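Carnets > Club robotique > Juin

Le club du lycée Gaillard prépare le tournoi Zilent depuis février. Règle du jeu : vider un bac, jouet après jouet, sans intervenir. Notre programme s'appelle Ikora et compte 3000 lignes, dont une bonne part de commentaires découragés.

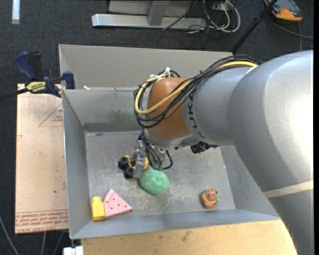
La pince n'a que 6 essais par objet - un règlement généreux, sur le papier. Les balles me rendent philosophe, les blocs me rendent espoir. L'équipe de Sumel, elle, annonce jusqu'à 61 prises par séance. Je leur souhaite une bonne panne de compresseur.

© Carnets d'atelier - Contact - Haut de page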